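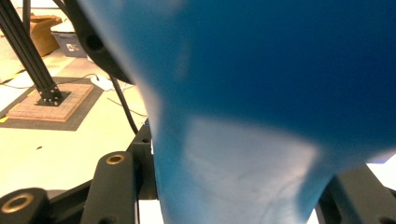 Cables across walkways: rule or suggestion?

pgrewal
Our lab handbook at Derell runs to 459 clauses and I have now read all of them, which makes two of us. Clause 7 says no loose cable on the floor within reach of anyone using a hand-held gripper. Does anyone keep to this?

AdelinoA
We do. Tape it down or route it overhead. You're watching the gripper fingers, so you aren't watching your feet.

sutrisno_h
Overhead is lovely if you have a ceiling you're allowed to drill into. Ours belongs to the landlord. We coil the slack and wipe the episode if someone trips.

AdelinoA
Wiping the episode is data hygiene. I was talking about ankles.

P_Aerts
Disagree with the clause as written. "Within reach" of what, an arm? A person on the end of an arm? At Brorkenville we mark a zone with yellow tape and keep paper, boxes and leads outside it. Takes a minute and you can audit it by looking.

sutrisno_h
And when the tape peels?

P_Aerts
Then you buy more tape, Sutrisno.

kushwaha_ab
Can we add inspecting the finger pads before each shift? Form 3090 has a box for it and I've only ever seen it ticked in advance, for the whole of November.

pgrewal
That was me. I'll redraft clause 7 with Pieter's zone in it and post it tonight. Form 3090 can have its own thread.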